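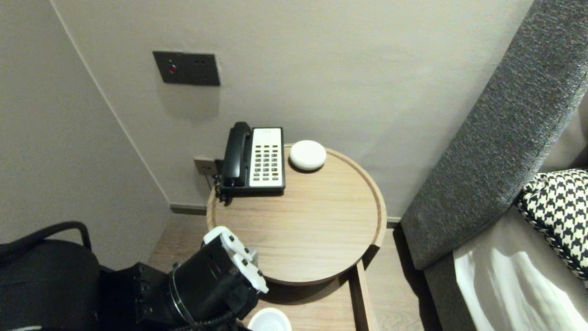 Corded desk telephone on a round side table.

Korketti (plural korkettis) is a type of arithmetic puzzle used in elementary and middle school classrooms. It consists of a single row of boxes, some filled with numbers and the rest blank. Every box from the third onward must equal the sum of the two boxes immediately to its left. The solver fills in the blanks. The standard row has five boxes, and the form is classed with number chains and addition pyramids as a pre-algebra exercise.

Rules

A standard korketti gives exactly two of the five numbers. All entries are positive whole numbers unless the sheet states otherwise. If the first two boxes are called a and b, the full row reads:

a, b, a + b, a + 2b, 2a + 3b

Any two boxes fix the other three. Difficulty depends on which two are given. When the given boxes are neighbors, the row can be completed by adding to the right and subtracting to the left. When they are separated, the solver has to reason about the gap. The hardest placement in common use gives only the first and last boxes.

Worked case

Suppose the first box holds 5 and the last holds 43. The last box is twice the first plus three times the second, so three times the second box is 43 - 10, or 33. The second box is 11. The row is 5, 11, 16, 27, 43.

Students who have not met letters as unknowns usually solve this row by trial. A guess of 10 for the second box gives a last box of 40, which is 3 too low. Raising the guess by 1 raises the last box by 3 and completes the row. Teaching notes for the puzzle treat this step size as the main point of the exercise.

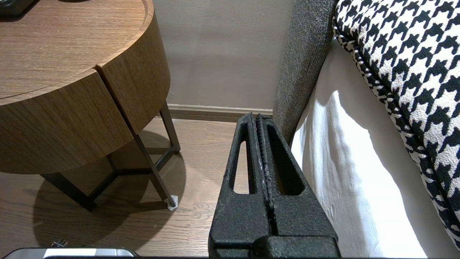

A row with the first and last boxes given has a whole-number answer only when the last number minus twice the first is a multiple of 3. Sheet writers check this before printing. Rows giving the third and fifth boxes need no such check for whole numbers, as the second box is always the fifth minus twice the third. They can still produce zero or a negative entry. For example, a third box of 10 and a fifth box of 31 force the second box to be 11 and the first to be -1.

Variants

Brasetti. Only the last box is given, and the solver lists every row of positive whole numbers that ends in it. For a last box of 43 there are seven rows, with first boxes 2, 5, 8, 11, 14, 17 and 20. The matching second boxes are 13, 11, 9, 7, 5, 3 and 1. Each time the first box goes up by 3, the second goes down by 2.

Lundgren row. Each box from the third onward equals twice the box to its left plus the box before that. The five entries are a, b, a + 2b, 2a + 5b and 5a + 12b. With a first box of 10 and a last box of 254, the second box is 17, and the row is 10, 17, 44, 105, 254. Lundgren rows grow quickly and are mostly set for older students, often with a calculator allowed.

Long korketti. The addition rule is kept but the row runs to six or more boxes. The multipliers of a and b follow the Fibonacci numbers -- the sixth box is 3a + 5b, the seventh 5a + 8b. 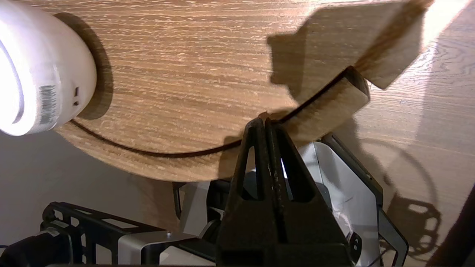 Can a korketti have more than one answer?
A standard one cannot, as any two given boxes determine the rest. Multiple answers occur only when fewer than two boxes are given, as in a Brasetti.

Classroom use

Korketti sheets were first issued by Honduvard, a publisher of workbooks, in a December supplement prepared by Boyang Han. The supplement ordered its puzzles by the position of the given boxes, and later collections kept that order. Han's notes advise against introducing the expressions for the fourth and fifth boxes before students have found the step size themselves. Some teachers give the expressions at the start and use the rows as practice in substitution.

A common error is to extend the addition rule to the second box, treating it as the first box doubled. Another is to divide the difference between the last and first boxes into equal steps, which gives an evenly spaced row that generally breaks the rule at the third box.

See also

Addition pyramid
Fibonacci sequence
Linear Diophantine equation

Last revised 5/17/26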